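Wasserkocher in der Teeküche, Arbeitsplatte quillt auf?

kruemelkante schrieb:
Hallo zusammen, wir haben seit März eine neue Teeküche im Büro, Platte in so einem graubraunen Holzton, hinten die Wandleiste im gleichen Dekor und darin die Steckdose. Sieht super aus, finde ich! Jetzt meint mein Kollege Teemu, der Wasserkocher macht uns auf Dauer die Kante kaputt (Dampf und so) und ich soll ein Tablett drunterstellen. Das Tablett brauche ich aber für Flaschen und Kleinkram.

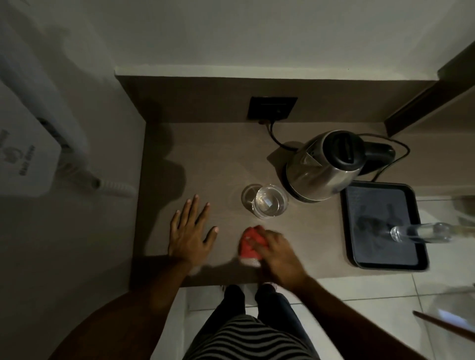 Unsere Ecke mit Kocher, Glas und dem schwarzen Tablett

Die Platte ist von Lovholm und hat 593 Euro gekostet, da will ich natürlich nichts falsch machen. Wie macht ihr das?

Fleveo68 schrieb:
Dampf geht nach oben, der Platte ist das wurscht. Ich würde eher auf die Kabel achten, die liegen ja quer über die Fläche bzw. vorne rum. Einmal mit dem Ärmel hängengeblieben und der Kocher liegt unten. Aufwickeln und gut.

Bondarchuk schrieb:
@Fleveo68 wurscht ist das nicht, sorry. Bei uns ist nach fast 10 Jahren die Fuge an der Wandleiste aufgegangen, und genau da stand immer der Kocher. Silikon nachziehen!

Fleveo68 schrieb:
Nach der Zeit darf eine Fuge auch mal aufgehen ;-)

kruemelkante schrieb:
Okay, Kabel kürze ich. Und das Tablett unter den Kocher, ja oder nein?

Bondarchuk schrieb:
Nein, lass das für die Flaschen. Hol dir einen flachen Untersetzer, wir haben 2 von Grestow, die kann man einfach abspülen.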